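I don't think a small kitchen should buy the Kastden arm, at least at the current price. The company rents it for 395 dollars a month on a 60-month contract, and that is a long time to be tied to a machine that handles one item at a time.

Rachid Ramadan at Bensaid disagrees with me. He says the arm frees a cook during the morning rush. Maybe so, but his shop sells 200 buns before noon and still keeps two people at the steamers.

The gripper itself is good. I would sign for a year - five is too many.

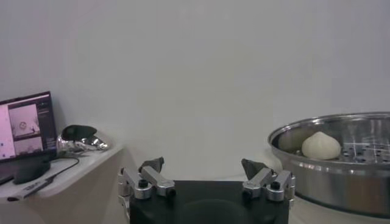
Can the Kastden arm be rented for less than 60 months?
Kastden offers only the 60-month contract for now, and a shorter one is planned for May.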